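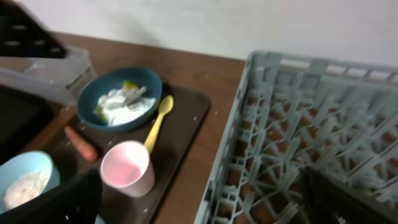

The Bilby Robotics Club is a student organization of the Stiseck School, open to all students in the upper grades. Its members design, program and test robot arms that carry out ordinary household work, and clearing up after a meal has become the task for which the club is best known. A practice station is laid with the things a family might leave behind: a brown tray, a teal bowl stuffed with crumpled white tissue, a pink cup, a yellow spoon, and a gray dish rack beside the tray. Students are asked to plan how each item should be picked up, what must be emptied first, and where it should go.

Our History

The club was founded by Gonçalo Quintela, a teacher of physics and design, who continues to serve as faculty adviser. In its first year the club met in a corner of the physics classroom and shared its only arm with the design course. The school later set aside the former home economics room for its use. The counters and cupboards were kept, and they have shaped the club's interests ever since. Members who had expected to build racing vehicles found themselves discussing cups and spoons, and the subject held their attention.

Audrey-Anne Kennedy joined the program as technical instructor and teaches the programming sessions. She also oversees the shared code library, which students named Flumik. Every member contributes to Flumik, and each contribution is read by another student before it is accepted.

What Students Do

Work in the club is divided between two groups. The Motion Group is responsible for the arm itself, including the shape and covering of the gripper fingers, the speed of travel and the safe limits of movement. The Vision Group works with the pictures taken by the small camera near the gripper and teaches the system to tell a utensil from a scrap of food.

Students change groups in January so that each member gains experience of both kinds of work. New members do not need to have programmed before. They begin by guiding the arm by hand control, and they move on to written programs when their instructor considers them ready.

Each practice run is entered in the club log, whether or not it was completed. The log held 756 runs at the close of the last school year and stood at 1,096 on November 12, 2023. Students are expected to record what the arm was asked to do, what it did and what they would change. Entries are kept in plain language, and older students are regularly surprised by how useful their own early notes have become.

The Magyar Round

Once a year the club holds an internal competition known as the Magyar Round, named after the long counter on which it was first run. Teams of 2 students are given a tray that they have not seen before. They have 8 minutes to study it, after which the arm must work without further help. Judges award points for items placed upright in the rack, for waste put in the correct bin and for gentle handling. Points are removed for anything dropped - and soft items, paper above all, have decided more rounds than dishes have.

Families are welcome to attend. The rules are posted on the workshop door at the start of each term, and teams may submit questions to the adviser in writing.

Safety and Conduct

All members complete a safety lesson before they operate the equipment. Long hair is tied back, loose sleeves are rolled up, and one student stands at the stop switch during every run. The arm is not operated unless an adult member of staff is in the room. Food used in practice is discarded at the end of each session, and the counters are washed by the students who used them.

The club asks its members to be patient with the equipment and with one another. Students who damage a part are expected to report it and to assist with the repair, and no penalty is attached to doing so.

Membership

Applications are accepted at the beginning of each term. Students should submit a short letter stating why they wish to join and which group they would prefer to enter first. There is no fee, and all tools and materials are provided by the school. Members are expected to attend weekly and to give notice when they cannot be present.

Questions about membership may be addressed to Mr. Quintela through the school office. Questions about Flumik or the programming sessions should be directed to Ms. Kennedy.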